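Folding and Surface Care: Guidance for Households
Issued by the Pevorach Home Practice Service

Preparing the table

A wooden table is suitable for folding laundry, provided that it is clean and free of splinters. Pass a hand along the grain before laying out any knitwear, and sand rough places lightly. 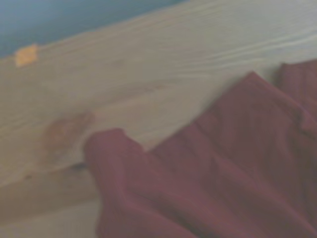

Pale wood with a knot and visible grain.

Colored cloth may leave dye on bare wood. New items should be washed separately before they are folded on it.

Laying out the cloth

Lift the cloth at one point and allow the remainder to hang — this loosens the deeper creases.
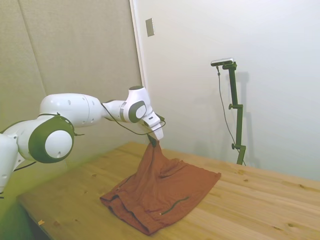
Lower it slowly, then smooth from the center toward the hem. Thick seams should be flattened by hand. Do not pull at the corners of soft fabrics.

Straighten the hem along the front of the table before making the first fold.

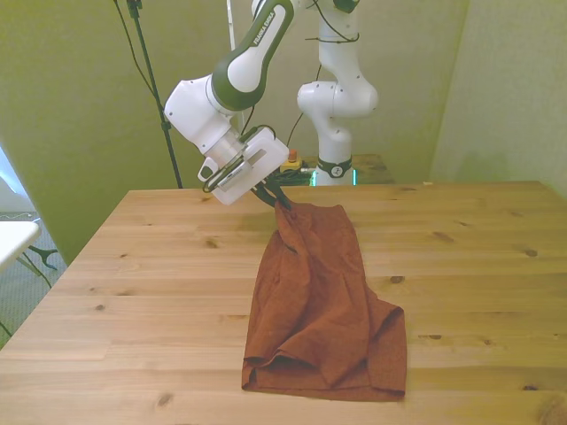
Storage

Place heavier items at the bottom of the shelf. Review stored clothing each April.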